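How a Shopping Robot Learns to Fill a Basket

Imagine you are at the store and someone asks you to put a cabbage in the basket. You look, you reach, you grab, and you drop it in. It takes a few seconds and you hardly think about it.

A robot has to be taught every part of that job. One way to teach it is with a practice kit. A company named Latard sells one called the Promora Market Kit. It is made for labs, colleges, and science museums that already own a robot with two arms. This page explains what the kit is for and how people use it.

What does the robot practice on?

The kit is a pretend produce stand. It has sections for different vegetables, and the vegetables are artificial. Real ones would go soft after a few days, and a robot in training may drop the same cabbage many times in one afternoon. The kit also comes with shopping baskets and a book of tasks.

The first tasks in the book are simple. Pick up one thing. Hold it. Put it back. Later tasks have more steps, such as "put two carrots and a cabbage in the basket." The hardest ones ask the robot to sort a mixed basket back into the right sections.

Why is picking up a vegetable hard?

Vegetables come in lots of shapes. A tomato is round and can roll. A green bean is long and thin, and it likes to hide under other green beans. A napa cabbage is big, with one end that is firm and one end that is leafy. The robot's hand has to open wide enough for the cabbage and close small enough for the bean.

The robot also has to find the right thing in a pile. A cucumber and a zucchini look a lot alike, even to some grown-ups. The robot's cameras send pictures to its computer, and the computer has to decide which is which.

Cameras can be placed in more than one spot. A camera near the hand sees things close up. A camera at the head sees more of the room. Using both helps the robot know where its hand is and where the vegetable is.
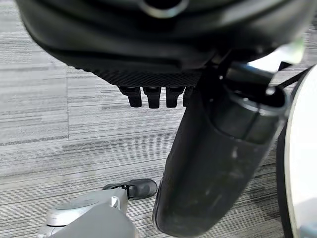
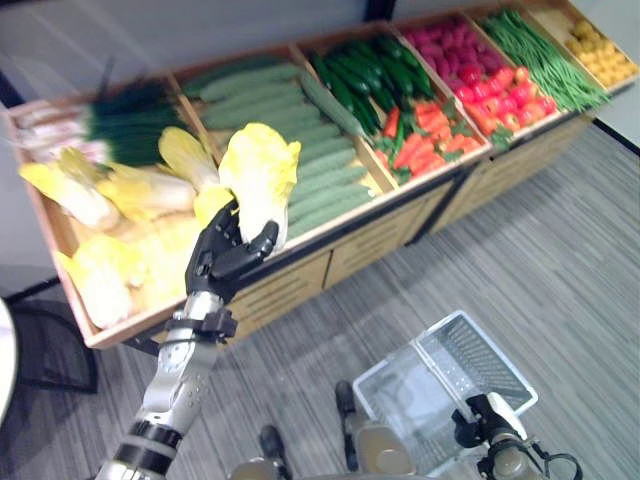
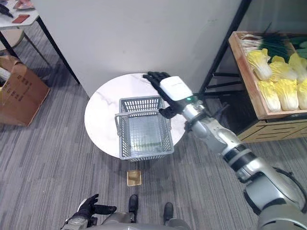 How does a robot know how hard to squeeze?

It depends on the robot. Some hands have sensors in the fingers that measure how hard they are pressing, and others measure how hard the motors are working. The computer uses those numbers to decide when to stop closing the hand.

How many tries does it take?

A lot. The Whitfield Science Center used the kit with its robot for one summer, starting in June. The team kept a log and wrote down 2147 tries at picking something up. The task book suggests doing at least 2000 before moving on to the harder tasks, so they were ready.

Each try gets saved, even the bad ones. If the robot misses, the people in charge can look at what the cameras recorded and work out where the hand went wrong. Maybe it closed too early. Maybe it reached for the wrong section. Then they can change the lesson and try again.

Is the kit any good?

The Whitfield team liked the vegetables best. They said the shapes were different enough to make the robot work at it. They also liked that the baskets could be moved to new places, so the robot could not just repeat the same motion over and over.

They had two complaints. The task book is written for engineers and is hard to read. And setting up the stand took about 5 hours, which was longer than they had planned for.

The kit costs 2315 dollars. The robot is not included.

Can kids use it?

The kit is meant for adults to run. Robot arms are strong and can move suddenly, so visitors should watch from behind a line or a rail. Some museums let kids choose what goes on the robot's shopping list, and that part is safe for everyone.

Words to know

Artificial: made by people to look like something from nature.

Gripper: the part at the end of a robot's arm that holds things.

Sensor: a part that measures something, such as light or pressure.

Task: one job the robot is asked to do.

Try it at home

Ask a grown-up for a bowl of fruit or vegetables. Close one eye, put on a thick mitten, and pick up one thing at a time. Start with something big and work down to something small, like a grape. Then do it again with both eyes open and see which way was easier.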